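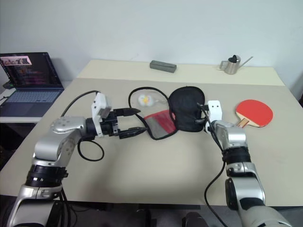 The small steel watering can, on the back table at right.

Cendum watering can, small size - my review after one spring

I bought this can in March for my herbs and for one old ficus. The price was 71 with delivery. I was looking at a plastic one from Zheng too, but I wanted metal, and I liked the long thin spout.

The spout is the best part. It goes under the leaves and the water comes out slowly, so the soil does not jump out of the pot. I have nine pots on the window and I must refill one time to finish all of them.

The curved handle is comfortable for me. My husband has bigger hands and he says it is a little narrow. The black lid keeps dust out, but it sits very tight, and with wet fingers I had trouble to open it. After some weeks it became easier.

The polished steel shows every finger mark and also white spots from our hard water. I wipe it with vinegar - five minutes of work, maybe two times in a month.

For a big balcony I would take a larger can. For small pots inside the house I am satisfied, and I would buy it again if the lid was a bit looser.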